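Workshop notebook – February 4, 2021

Rivera bench, finish trials cont'd

Picking up from the stain tests. Skekby boards came out of the clamps this morning, glue line good on all but one. The one has a gap at the far end you could slide a fingernail in. My fault, ran short on clamps and thought I'd get away with it. Will rip it and re-glue, losing 3 mm off the width. Fine, there's spare.

Numel oil, second coat. Went on too thick again. Still tacky after 16 hours, shed was cold overnight so no surprise. Wiped back hard with a rag and turps, much better. Colour is warmer than I wanted, a bit orange next to the old legs. The Hedeck one is duller but closer. Leaning Hedeck.

Rags: lay them FLAT outside to dry, not balled up in the bin. Found one balled up. Not naming anyone, might have been me.

Moisture

Readings all over the shop. Offcuts from the back rack at 14 percent, which is too high for a tabletop. The ones by the heater are a lot drier but two of them have cupped. Put the wet ones on stickers with weight on top, will check again in a fortnight. Don't use anything from the back rack for the top. Legs maybe.

Meter battery is low, readings jump about when you press harder. Took each one twice and wrote down the lower. Probably wrong way round, shoud be the higher. Redo.

Desk stuff

Cut list typed up, finally. Old one had the stretchers at the wrong length from before we changed the leg taper, so bin any printout without the taper note at the top. Drawing file is in the Rivera folder, same name as before.

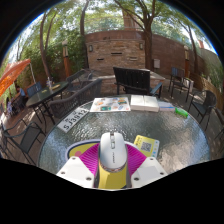
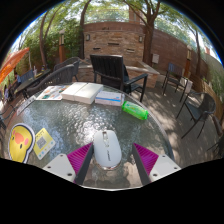 White mouse at the patio table, both photos.

Joinery

Cut the first pair of mortises in the scrap leg. Chisel wandered on the second, bottom isn't square. Fence had crept, the knob on the left strips if you lean on it. Packed it with a bit of card for now – needs a proper knob.

Tenons off the saw were fat by a hair, which is how I like them. Three passes with the shoulder plane and a snug fit, no mallet. Dry fit rocks a touch on the flat bit of floor near the door. Could be the floor. Check on the saw table before taking anything off a leg.

Decided against drawbore pins. Nice look but the rails are too narrow and I don't trust the grain near the knot.

Sharpening

Wide chisel has a nick, ground it out, took ages. Coarse stone is dished badly in the middle. Flatten it before anybody does a plane iron on it or we'll be chasing a curved edge all week. Nearly out of the fine paper as well, 2 sheets left.

To do
– re-glue the gappy board
– battery for meter
– fence knob, measure thread first
– Hedeck, one more sample on the end grain, thin coat this time
– redo moisture readings, write down the HIGHER
– ask timber yard about delivery, they said July for the wide stuff, too late for the bench but maybe ok for the shelves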